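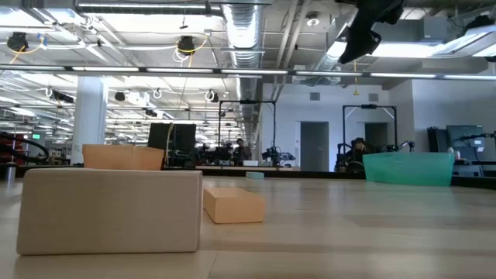 Cream and peach-orange blocks on a light wood tabletop.

Plelport Harbor Company pays 2 million to the town budget

PLELPORT, February 2025 - I get to share good news today, and I've been itching to do it! Our annual meeting signed off on last year's accounts, and we're paying a dividend of 2 million to the town of Plelport, our majority owner.

That's 50 percent of our profit. The rest stays with us and goes mostly into the Veltetti ferry dock, where the old ramp has been giving our crews grief for years (if you've driven a truck down it, you know).

We handled 1,443 ship calls last year, and December was busier than I ever expected - the new Uteo freight line filled berths that usually sit quiet all winter. The Liang terminal had a good year too, and we'll be adding 30 jobs there once the night shift starts.

The money reaches the town in a single payment, and the town council decides how it gets spent. Our full annual report is at the harbor office front desk, so stop by and grab a copy.

- Press desk, Plelport Harbor Company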